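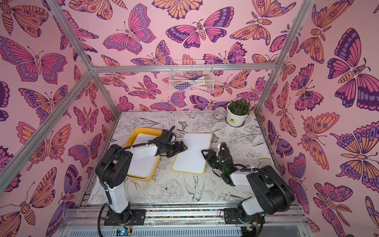 Figure 3. Small whiteboards on the patterned work surface, with butterfly wallpaper on the walls behind.

3.2 Surroundings and materials

Household boards are seldom kept against plain walls. In the 616 homes covered by the Weltach survey (Rahman and Brito, April round), most of the boards people owned were kept in kitchens, hallways or children's bedrooms, and many of those rooms had printed paper or patterned cloths. We therefore chose a floral cover for the table, printed in black line on white, and a pink wallpaper with large butterflies and moths. A potted plant was left in the back right corner.

The boards were picked for their rims. A white board on a white cover is hard to pick out by its face alone, and the thin yellow border does most of the work of showing where the board ends.
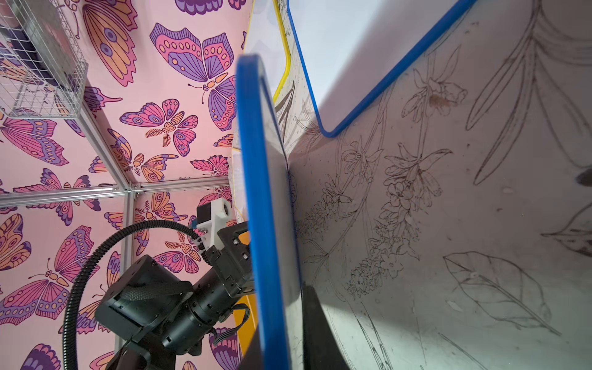

Rim colour and the way a board is stored were treated as separate matters. Survey replies named 8 rim colours, and people with more than one board often told them apart by colour - the shopping board, the homework board and so on. Storage was more mixed, with boards laid flat, hung up, or stood on edge like the large blue-rimmed one close to the wall. Standing a board up saves table space but leaves only a narrow gap behind it, and Whitfield's notes from Urlow list this gap as a common place for pens and cloths to be lost. Of the 1,866 storage remarks we coded, 1,000 dealt with boards kept upright. These are taken up again in Section 4.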